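Guest house FAQ

What time can I check in?
Check-in is from 3 p.m. If you expect to arrive after 9 p.m., call ahead and Stela Bratu will give you the code for the side door. Your room key will be in an envelope with your name on it, on the hall shelf.

And check-out?
By 10:30 a.m. You can leave bags with us until the evening.

How do I get there from Prekbridge station?
Take bus 19 toward Istach and get off at Turholm Road. The house is 251 Turholm Road, on the same side as the stop. On foot it takes almost 40 minutes, uphill most of the way.

Is there parking?
We have two spaces behind the house and they can't be reserved. Street parking is free after 6 p.m.

Do you serve breakfast?
Yes, from 7 to 9:30 a.m. Bread comes from Pappas, the bakery on the corner. Tell us the night before if you need it gluten-free. Early leavers can ask for a packed breakfast.
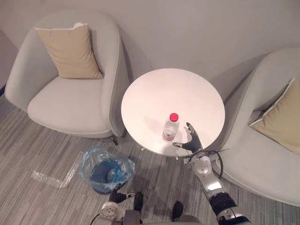

Can I bring my dog?
Dogs are fine in the ground floor rooms for a small nightly charge. Please keep them off the beds and don't leave them alone in the room. We can't take cats.

Is there an elevator?
No. The upper rooms are reached by one flight of stairs, with a turn halfway. Ask for the ground floor if stairs are a problem.

How do I cancel?
Email or phone at least two days before arrival and you pay nothing. After that we charge the first night. Bookings made through a travel site have to be canceled on that site.

Do you rent the whole house?
Only from November to March. The price is $720 a night, with linens and heating included. Breakfast is extra.

Can I get an invoice for work?
Yes. Send us the company name and address before you check out. We can't change an invoice once it has been issued.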